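Review: the Zoko hand-held gripper and the Memley training method

Memley is a way of teaching a robot arm from hand-held demonstrations, with no arm in the room while you record. You squeeze a Zoko gripper, its camera logs the view, and the software trains a policy from the recordings. I ran it for most of February on clear plastic parts, the category the authors admit is hardest. 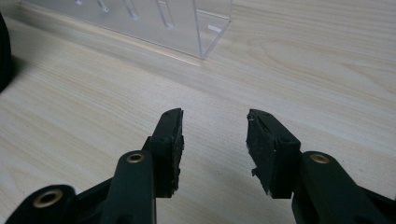
Clear parts are hard for any method that leans on depth sensing, and Memley gets around it by working from colour video alone. The policy has to learn a panel from its edges and highlights. An acrylic stand on pale wood is a fair test, as the grain shows straight through the front panel and only the slots and the bright line at the right end give it away. I recorded 145 demonstrations and trained overnight. The optional Cropper module, which trims each video to the area between the fingers, made training faster but hurt results on the larger pieces.

Pad condition matters more than the manual lets on. The rubber gets ragged along the lower edges, and the policy seems to treat the pad outline as a landmark. After I fitted new Vonder pads to the robot's gripper, it closed short until I added 20 fresh demonstrations with matching ones.

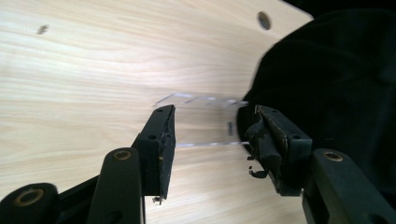 Price and verdict

The Zoko kit is $929 with one set of pads. Memley is free for non-commercial use, and you'll want a decent graphics card on top. The authors recommend 3,000 demonstrations for mixed clear objects, a lot of squeezing for a small lab. For a single part it's good value. I'd leave Cropper switched off and order spare pads with the kit.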